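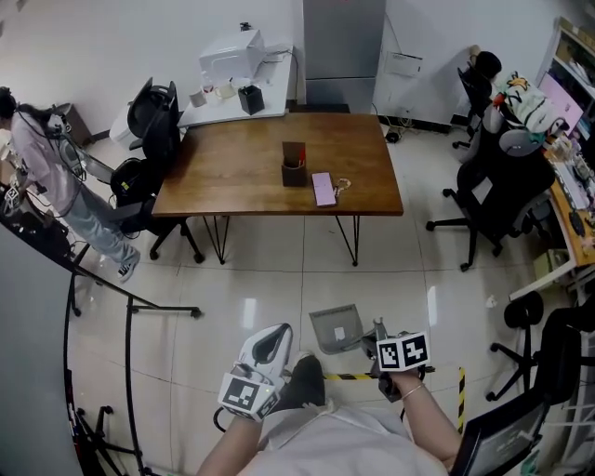

Bit-na Jeon wrote that the second volume of the Wustusell folk tale set was better than the first, and that I should stop putting off the review until I had finished both.

Last updated: Thursday, October 15, 2020

So I finished both. Wustusell is a boxed set of river and marsh tales, retold by Hanna Kravchuk and published by Ukatex. There are 2 volumes and 16 long tales, plus a section of short sayings and charms at the back of the second book.

Volume one covers the water spirits. The best tale in it is "The Miller's Debt," where a drowned man comes back each April to ask for his flour. Kravchuk tells it in plain sentences and leaves the ending alone. A few of the others run long — the one about the three ferrymen could lose half its pages.

Volume two is stronger, as Bit-na said. The house spirits are funnier and meaner, and the notes tell you which village each version came from. I would have liked those notes in the first book too.

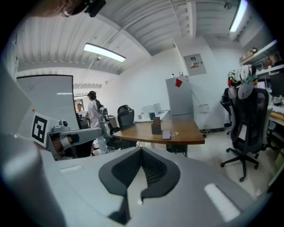
Light gray gripper, with a white board at left.

The print is a good size and the paper is thick enough that nothing shows through. The box is a weak point. Mine split at one corner after a week on the shelf, and the books are a tight fit. The index lists spirits by name only, so if you remember the story but can't recall the spirit, you have to page through.

Ukatex printed 1,000 copies of this edition. If you already own the Kwak paperback, you have most of volume one, but none of the notes and nothing from volume two. Readers new to these tales should start with the second book and go back.

Related reviews
Herkex Pocket Book of Household Spirits
Kwak Folk Tales, the paperback edition
Winter Tales for Reading Aloud

Contact | Copyright 2020 | Back to top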